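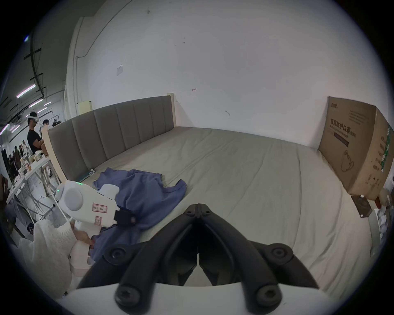

세로로 나뉜 패드 헤드보드 앞, 회녹색 시트 위에 뭉쳐 있는 파란 옷

침대에서 옷을 개는 사람들

글 이레나 두다

우리 어머니는 빨래를 방바닥에서 개셨다. 텔레비전을 틀어 놓고 다리를 쭉 뻗은 채, 수건은 오른쪽에 양말은 무릎 위에 쌓아 가며, 연속극 한 편이 끝날 즈음이면 식구들 몫이 얼추 나뉘어 있었다. 나도 당연히 그렇게 하는 줄 알고 살다가 허리가 말을 듣지 않게 된 뒤로는 자리를 옮겨 다녔다. 식탁은 좁고, 소파는 푹 꺼져서 소매가 자꾸 틈으로 빠지고, 다리미판은 펼치는 것부터가 일이었다. 그러다 정착한 곳이 침대다. 알고 보니 주변에 같은 길을 걸어온 사람이 꽤 많았고, 그 이야기를 듣고 싶어서 지난 12월부터 이 집 저 집 침실 문을 두드리고 다녔다. (침실을 보여 달라는 부탁이 얼마나 쑥스러운지는 해 본 사람만 안다!)

무트비에 사는 누리아 아브델라는 침대를 '우리 집에서 제일 큰 탁자'라고 부른다. 아침에 이불을 걷어 의자에 걸쳐 두고, 시트를 손바닥으로 한 번 쓸고, 빨래를 통째로 쏟는다. 이불을 걷는 것이 중요하다고 몇 번이나 말했다. 푹신한 이불 위에서는 셔츠 등판이 반듯하게 펴지지 않고, 다 갠 옷더미도 비스듬히 기울다가 결국 무너진다는 것이다. 매트리스에 얇은 시트 한 장만 씌운 상태가 가장 좋다고 했다. 나도 집에 와서 그대로 해 보았는데 정말 훨씬 수월했다.

시트 색 이야기도 길게 나눴다. 누리아의 언니 제우디투는 흰 시트를 고집하는 쪽이다. 먼지와 보풀이 바로 보여야 안심이 된단다. 누리아는 반대로 차분한 초록 계열을 권한다. 흰 속옷도 검은 양말도 잘 보이고, 주름이 좀 있어도 거슬리지 않는다고. 두 자매는 이 문제로 한참을 옥신각신하다가 차가 다 식은 다음에야 그만두었다. 나는 초록 쪽에 마음이 기울었지만 그 자리에서는 말하지 않았다.

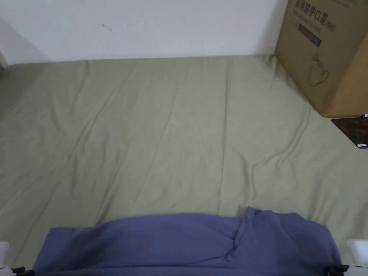
올리브빛 시트와 흰 벽, 그리고 벽에 붙여 세운 의료용 방호 마스크 상자

종이 상자를 침대에 올려 두는 습관은 사람에 따라 반응이 갈린다. 바닥에 있던 상자를 시트 위에 올린다니 질색하는 분도 계시고, 깨끗한 상자면 무슨 상관이냐는 분도 계신다. 나는 후자다. 벽에 붙여 세운 상자는 갠 옷을 기대 놓기에 그만이고, 계절이 지난 옷을 바로 넣을 수도 있다. 정리 모임 '카사이'를 꾸려 가는 키두스 피크레는 상자를 고를 때 크기보다 높이를 보라고 한다. 키가 큰 상자는 많이 들어가는 대신 맨 아래 옷을 꺼내려면 전부 뒤집어야 하니, 자주 안 찾는 것부터 차곡차곡 넣으라는 얘기다. 그리고 겉에 원래 인쇄된 글씨가 있더라도 꼭 새로 이름을 적어 두란다. 본인이 등산 양말을 한 해 내내 '접시'라고 적힌 상자에서 못 찾은 적이 있다면서.

카사이 회원들은 서로의 옷장 사정을 꽤 자세히 적어 둔다. 공책을 보여 주는데, 한 해 동안 회원들이 정리한 옷이 1,247벌이고 그중 984벌이 도로 옷장에 들어갔다고 꼼꼼히 기록되어 있었다. 버리는 모임인 줄 알고 갔던 나는 조금 놀랐다. 키두스는 버리는 건 각자 알아서 할 일이고, 모임에서는 한 벌씩 펴 보고 만져 보고 다시 개는 것까지만 한다고 했다. 그러고는 새로 산 빌로넥 서랍장 자랑을 한참 하셨는데, 서랍이 끝까지 빠지는 것이 퍽 부럽기는 했다.

한 번에 한 벌만

침대에 빨래를 다 쏟아 놓으면 마음이 급해진다. 손에 잡히는 대로 두 벌, 세 벌을 끌어다 놓고 이것 접다가 저것 접다가, 어느새 소매가 서로 엉켜 있다. 다낭 푸르바는 세탁소에서 11년을 일한 사람답게 이 대목에서 단호하다. 나머지 빨래는 바구니에 그대로 두고, 침대에는 지금 갤 옷 한 벌만 올린다. 뭉친 옷은 억지로 당기지 말고 어깨선부터 찾는다. 수건이라면 모서리 하나만 찾으면 된다. 그다음 양쪽을 잡고 가볍게 들어 올려 한 번 털고, 공기를 품은 채로 내려놓는다.
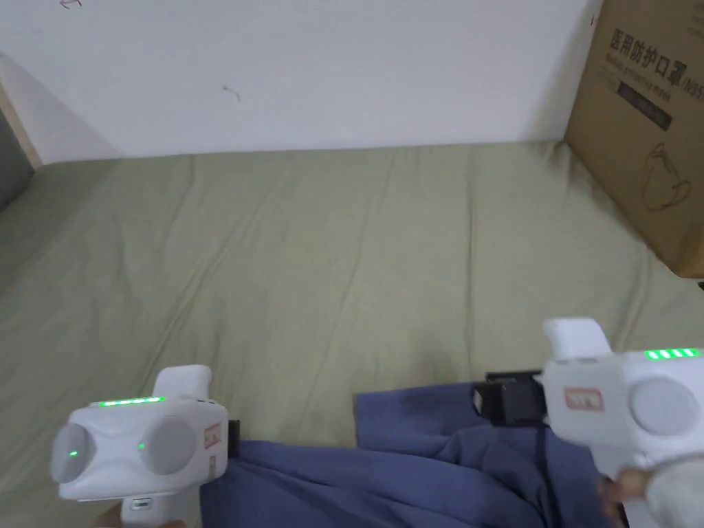
주름은 손바닥으로

다낭은 다리미를 잘 꺼내지 않는다. 면 티셔츠 정도는 펼쳐 놓고 가운데에서 바깥으로 손바닥을 천천히 밀어 주면 그만이라고 한다. 이때 손가락 끝으로 누르면 오히려 잔주름이 생기니 손 전체를 쓴다. 시트가 울어 있으면 옷도 따라 울기 때문에 시트부터 펴 두는 것이 순서인데, 나는 이걸 늘 잊어버리고 나중에 팔을 뻗어 옷 밑의 시트를 잡아당기곤 한다. 그러면 옷이 도로 구겨진다. 다낭이 옆에서 보고 아무 말 없이 웃었다.

개는 모양은 서랍에 맞춘다. 깊은 서랍이면 세로로 한 번 더 접어 세워 넣고, 얕은 서랍이면 납작하게 눕힌다. 잡지나 영상에 나오는 네모반듯한 모양을 따라 하느라 애쓰다 지치는 것보다, 우리 집 서랍 높이를 자로 한 번 재 두는 편이 낫다. 그 숫자를 서랍 안쪽에 연필로 적어 두면 더 좋고. 두꺼운 스웨터는 몇 겹으로 접지 말고 소매만 안으로 넣어 반으로 접는다. 두껍게 접힌 자리는 봄이 올 때까지 자국이 남는다.

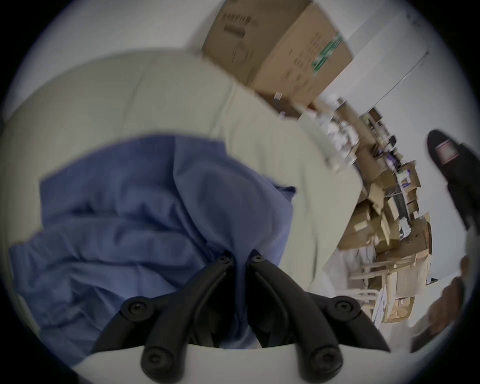
내가 가장 늦게 배운 것은 단을 먼저 찾는 일이었다. 어머니는 늘 목둘레부터 잡으셨고 나도 그렇게 따라 했는데, 목둘레는 둥글고 잘 늘어나서 기준으로 삼기가 영 어렵다. 반면 단은 박음질이 되어 있어 곧다. 위쪽 사진의 파란 천처럼 온통 구겨져 있어도 끝단 하나만은 반듯하게 보이는 경우가 많으니, 거기서부터 펴 나가면 나머지가 제자리를 찾아간다. 옷이든 수건이든 마찬가지다. 나는 요즘 단을 매트리스 가장자리와 나란히 놓고 시작한다. 눈으로 맞출 선이 있으니 삐뚤어질 일이 적다.

제우디투에게 이 방법을 전화로 알려 주었더니, 그건 자기가 예전부터 하던 것이라고 한다. 그러면서 옆에 있던 누리아를 바꿔 주었고 우리는 또 시트 이야기를 했다. 누리아는 그새 초록 시트를 한 장 더 샀다. 이번 것은 면이 조금 더 도톰해서, 빨아 널면 마르는 데 하루가 꼬박 걸린단다.

이 글은 생활지 《룰루라흐》에 실렸습니다. 2025-02-14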